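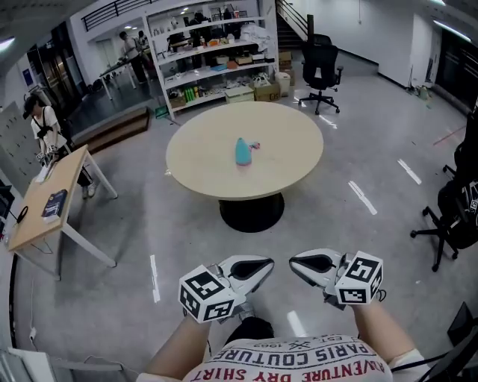 **Ticket: chip times missing / wrong, Tullwood to Cunness 10K**
Opened by: Joelle Darwish
Status: open, sort of

Hi Rami, me again, sorry! The results page for Sunday's race has gone funny and I've had my inbox filling up since breakfast. 77 runners have a finish time but no start time, so the page gives them their gun time and bumps them down the list. Terence Ashworth is one of them and he's (politely) furious, as he was going for a club record.

What I've tried so far:

- Re-uploaded the start mat file from the laptop. Same 77 missing.
- Logged out and back in. I know, I know.
- Switched the results page from "chip" to "gun" and back again. Made it worse for a minute, then it went back to how it was.
- Checked the bib list against the entries and they match.

The start file has 3,927 lines in it, if that's any use. Lots of those are repeats from people milling about on the mat before the off.

**Rami Qaisi, 11.40**

Morning Joelle. Can you tell me whether the missing ones are all from the same wave? And which mat box was on the left-hand side, the old Shboul one or the newer one?

**Joelle, 12.15**

Ooh, good question. Went through them with a cup of tea and they're all wave 4! Bilal Atallah set up the mats and he says the Shboul box was on the left. He also says it beeped at him before the last wave and he pressed the button to shut it up, which he hadn't mentioned until now...

**Rami, 12.50**

That'll be it. The button closes the file and starts a second one. Look on the box's memory card for another file with the same name and a 2 on the end. Don't delete the first one, just upload both and press "merge".

**Joelle, 14.05**

Found it! Uploaded, merged, and 76 of them now have proper times. Terence has his record by four seconds and has gone quiet.

The one left over is Nisreen Zein. Her chip isn't in either file, though it's there at the finish. Could you leave this open while I ask her which bib she had on? I've a feeling she swapped at the desk.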